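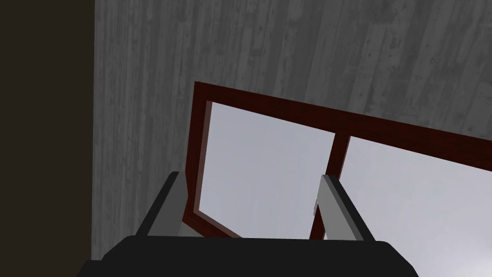 November, late, kettle on for the second time

I got home from Kultthorpe after dark again and told myself I would go straight to bed, and of course I'm at the kitchen table with the blanket around my knees, writing. My mother used to say that if you don't put a day away properly it will be lying on the floor in the morning for you to trip over, and I think she was right, though she was talking about laundry.

So, the day. Most of it went to the house rules for Cerura, which have now reached draft 17, and I have stopped being embarrassed by that number. When Lukian Bondarchuk handed me the job in spring he thought it would be a page. A page! He wanted something to pin up by the coffee machine, along the lines of "reset before you start" and "write down what you did." I still have that first page and I'm fond of it. Every line on it is still in the draft somewhere, only each has grown a little family of other lines.

This morning we sat down, Lukian and Iveta Hrubý and Everaldo Honorato and me, with Hnat Pasichnyk joining on the speaker from Hordiienko because his train was canceled, and we went through the section on simulated runs. I had been dreading it. People have such strong feelings about whether the rules we keep for the real arm should also hold when the arm is only drawn by a computer. Everaldo's view, and he puts it very kindly, is that you can't pinch your thumb in a simulation, so why on earth should he fill in a start sheet? And I do see it. I've skipped that sheet myself on a busy afternoon and felt no worse for it at supper.

But then Iveta talked about the spring, when we sent Zimine a batch of runs and they wrote back asking which ones had been started with the gripper open and which with it closed, and we couldn't tell them. It took the two of us the better part of a week to sort it out, going through run after run by eye, and I remember eating crackers over the keyboard and thinking dark thoughts about whoever had left the field blank (it was me, for a good many of them). No thumbs were pinched, it's true. It still cost us a week, and it cost us some of Zimine's good opinion, and I would like that back.

We ended up splitting the start sheet in two, which is so simple that I'm a bit cross we didn't do it in draft 3. The safety half is for the real arm only: the stop button, the clear floor, the second person in the room. The record half is for everything, drawn or real: gripper open or closed, what the task is, which camera is which, who is at the controls, and whether anything in the room has been changed from the standard layout. Everaldo read it over and said he could live with that, and then he offered to make the record half fill itself in as far as it can, so that a person only has to check it. I could have hugged him. I did give him the last of the poppy seed cake.

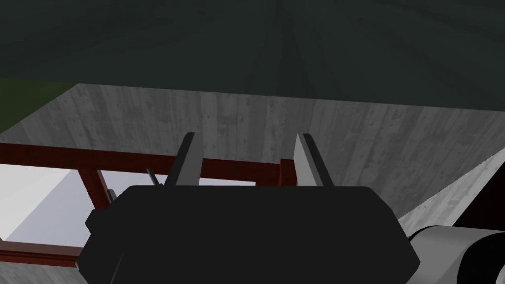

Gripper open with nothing in it, red frame and gray wall behind.

After lunch we had the sim up on the big screen, and I made everyone read the draft against it line by line, which is my favorite part and I suspect everyone else's least. I can sit in my office and write "the operator shall confirm that the fingers are open and unobstructed," and it looks very fine on paper, and then I look at an actual view and wonder who on earth would say it that way. Open and holding nothing. That's how Iveta said it out loud, without even thinking, and that's how it reads now. I want the whole thing to sound like a sensible person standing next to you. Lev Karpenko has been at me about this for ages. He worked in a print shop for years before he came to us, and he says that any rule you have to read twice gets read zero times.

The other thing that came up, and we went around and around on it until the light had gone outside, was naming. The red frame! I would never have guessed how much talk one red frame could produce. I had been calling it "the frame" in my notes, Iveta had it as "the window," and Lukian, who was looking at it from a different angle on his own laptop, had written "table rails," and he wasn't being silly, because from some sides you really do only get a bit of dark red rail and you could take it for almost anything. So there we were, all talking about what we thought was the same thing, under three names, in notes that will be read by people who have never met us.

The draft has a naming rule now. Use the name from the object list. If it isn't on the list, say only what you can see, color and plain shape, and leave the guessing out. If you aren't sure, write "not sure," and nobody will tease you for it. I put that last part in myself and Lukian wanted it out, because he thinks teasing isn't a matter for a standard. I said it is precisely a matter for a standard, since people will write down a confident wrong word before they'll look foolish in front of their friends. He gave in, or he got hungry. With Lukian it can be hard to tell the two apart.

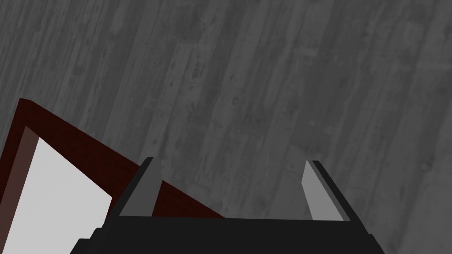 Looking down over the floorboards, a corner of the red frame at lower left.

I should put down the bit about cameras too, or I'll forget how we settled it. Hnat's worry was that in a close view you get a big piece of gripper along the bottom and only a part of whatever you're working near, and that a reviewer who has just that one view will be tempted to fill in the rest from imagination. He's so careful, Hnat. His voice on the speaker kept dropping out and we had to ask him to say it again, and each time he said it in exactly the same words, with the same patience. He wants the rule to be that a reviewer judges a run from the close view only when the question is about the fingers, and for anything to do with the whole object or the room they have to open a second view as well. Iveta pointed out that this makes reviewing slower, and she does more of it than any of us, so I took that seriously.

We settled on trying it for a month. I've written it in with a note in the margin saying so, with her name and mine beside it, so it can't just sit there forever out of politeness. I've seen that happen to rules. At my old job we had one about propping open a door that had been bricked up before I was hired, and every new person had to sign that they had read it.

Then there was the business of breaks. Lukian had written that nobody should drive the arm, drawn or real, for longer than 30 minutes without getting up. Everaldo laughed and said he'd never noticed himself getting tired in a sim, and Iveta said, very gently, that she had noticed it for him. We all went quiet and then he laughed harder than anybody. It's down to 20 for reviewers now, because staring is worse than steering. I'm not certain of that figure. It comes from how my own eyes feel and nothing better, and the draft says so. I'd like us to be plain about which of our rules come from something we measured and which come from somebody's sore neck.

What else? We have 146 comments in the file, and I had promised myself I'd answer all of them before the holidays. Some are wonderful. Some are the same comment about commas, from Lev, over and over, and he's right about the commas. One just says "why?" next to the line about leaving the layout alone between runs, with no name on it, and I've been turning it over all evening. I had thought the why was obvious: if you nudge something and don't write it down, the next person thinks the robot has gotten worse (or better!) when it's only that the room has changed. But it wasn't written anywhere. So that goes in tomorrow, one sentence, and I'd like to thank whoever it was.

I walked back to the station with Iveta and it was properly cold, the first night I've wanted gloves. She asked if I ever get tired of it, writing down how other people should do their work. I said I get tired of the formatting. The rest I like more than I expected to. I like it when somebody has a way of doing a thing that they've never said aloud, and they say it, and everyone else at the table goes "oh, I do that too," or better yet, "oh, I do it the opposite way." She said I should put that in the introduction. I said there wasn't going to be an introduction, and then I lay my head against the train window and wrote half of one in my mind all the way home, so I suppose there is.

For tomorrow: send Hnat the camera wording before he gets on his train. Ask Everaldo what happens to his self-filling sheet when a run is stopped halfway. Add the frame to the object list, under one name, and tell Lukian which name. Bake something, the tin is empty. Find gloves.

The kettle has gone cold while I wrote all this, so I'll leave the tea and go up.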